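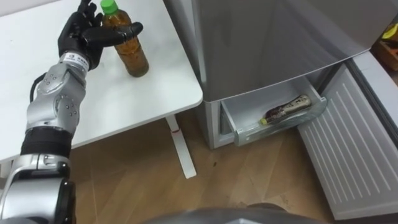

Hand open at the green-capped bottle, freezer drawer out.

February 11, 2026
Nafula Biwott

We use cookies to keep you signed in and to count page visits. Manage preferences

Fridge task, bottle into freezer drawer, then drawer shut. Present: me, Deok-su, Jaruwan. Arvo came in after lunch for the marking.

Started from the config Deok-su saved in December (1902) and changed nothing for the first go. Arm reached the table fine but the thumb came in too high and pushed the bottle back before the fingers had closed. Lowered the approach by 15 mm and left the wrist angle alone. Second go held. Third go held, but the bottle rotated in the hand on the way across and went in cap first. The task sheet doesn't say which way it has to lie so Jaruwan is scoring that as a pass. I'd like to hear from Mwajuma before we rely on it for the showcase.

Saved the new approach as 2324. Please don't overwrite 1902, Deok-su wants it for the comparison chapter in his report.

Table position matters more than we thought. If it creeps towards the fridge the elbow has to tuck in and the planner picks the ugly path over the top. Use the red mark on the leg to line it up and check again after anyone leans on it.

Drawer next. Opening is reliable now. Closing is where we lose most of our time. With the bottle lying flat the drawer runs home on a slow push from low on the front. If we push high it twists on the runners and stops short, and the script then reports success, as it only looks at arm position. Jaruwan is adding a force check at the end of the stroke. She has it working in Rultik on the sim model but the sim drawer has no friction to speak of, so the threshold will need setting on the real one.

Order for the door is still open. Deok-su's version leaves it wide until the drawer is in, then swings the arm around outside the door edge and brings it across.

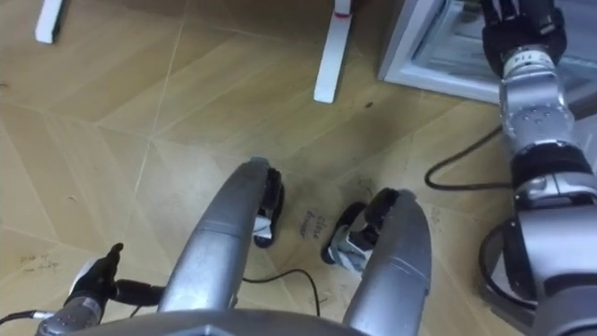

Mine backs the base off first and has the arm do less, which costs time but keeps the forearm clear of the door. We ran each version two times. His is quicker. Mine didn't touch anything it shouldn't have. Arvo's view is that marks come off for contact and there's no bonus for speed, so we go with the base move for now and look at it again if we get the whole sequence under the time limit.

Cable loop on the right forearm is too long. It hangs out to the side and I don't want it near the door when the arm comes across. Tried a Velcro tie at the elbow, but that pulled tight with the wrist fully rolled, so took it off. Needs a proper clip. Mwajuma has some in the Odera drawer, I think — ask before printing one.

Floor marker is a pain to clean off. Masking tape from now on, please, and write on the tape.

Logs for all of today's runs are on the shared drive under 3116. The camera clock was still out of step with the arm log for the morning ones, so line them up by the first wrist movement and ignore the timestamps.

To do:
Jaruwan — force threshold on the real drawer
Deok-su — write up the door order, both versions
Me — cable clip, ask Mwajuma about bottle orientation
Arvo has the spare battery charger, he'll bring it back next session

Left the arms parked and the fridge off at the wall.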